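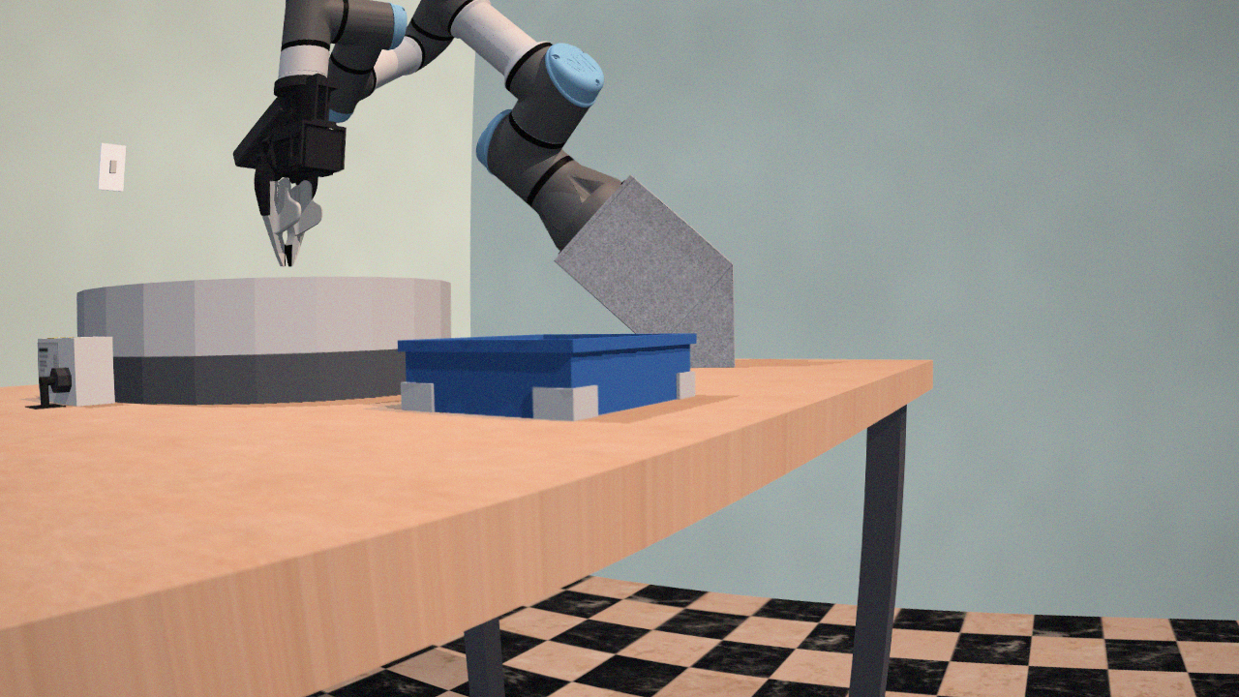 SOCCER – QUALIFYING

2025-10-13

Clutosbridge go into the last round of regional cup qualifying sitting second in their group, and I still can't quite believe I'm typing that. Back in May this was a club with no head coach and a goalkeeper on loan from a league below. Now a draw at home to Dewan would be enough for a playoff place, and a win might even get them through automatically, if Histomier slip up on the road.

Let me go through the math, as I've had to do it on the back of an envelope twice already. Histomier are top, two points clear, and they travel to Hilalix, who can't qualify but have been a real pain for everybody on their own field (ask the Dewan fans about that wet night there, they'll talk your ear off). If Histomier lose and Clutosbridge win, the group is ours. If Histomier draw and we win, it goes down to goal difference, where we trail by 5. So unless something wild happens, forget that one.

Dewan are third and need a win to jump over us. They play fast, they press high, and they scored from two corners when we met them in the first game. I was there and I'd rather not have been!

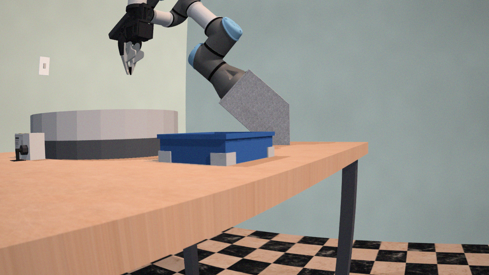 The big selection question is on the left, where Hashini Abeysekara has been named in the squad again after missing the last two games with a sore hamstring. She trained in full this week and told me she feels "ready to go, if they'll have me." I'd start her. She gives the team its width, and without her everything got squeezed into the middle and Dewan would love that. What I want from her delivery is something like that black gripper pointing straight down at the table: the ball dropping steeply into the box, so the center backs have to deal with it facing their own goal. The flat, drifting crosses we saw against Hilalix were easy pickings. If she only has 50 minutes in her legs, fine – use them at the start and see where we are.

Elsewhere the lineup picks itself. The back four stays the same, and the midfield pair have earned their spots, even if neither of them has scored since the opening round. My one worry is the bench, where we look thin if the game is still level after 80 minutes and Dewan start throwing people forward.

I'm going for a 1-1 draw and a very nervous finish. That would mean the playoffs, and the draw for those comes later this month, with the second-place teams from the other groups all waiting. I've already been asked who I'd like to get. Anyone at home first, please, and nobody with a long bus ride. 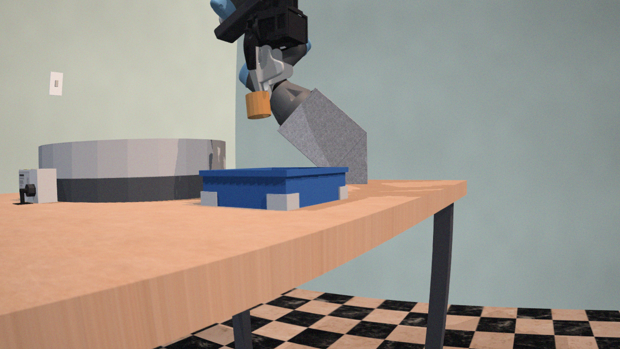
Tickets and kickoff

Both games kick off at the same time, 7 p.m. Seats in the main stand are gone, but there were about 50 standing tickets left behind the north goal when I checked this morning. Gates open at 5:30, and the club is asking people to come early.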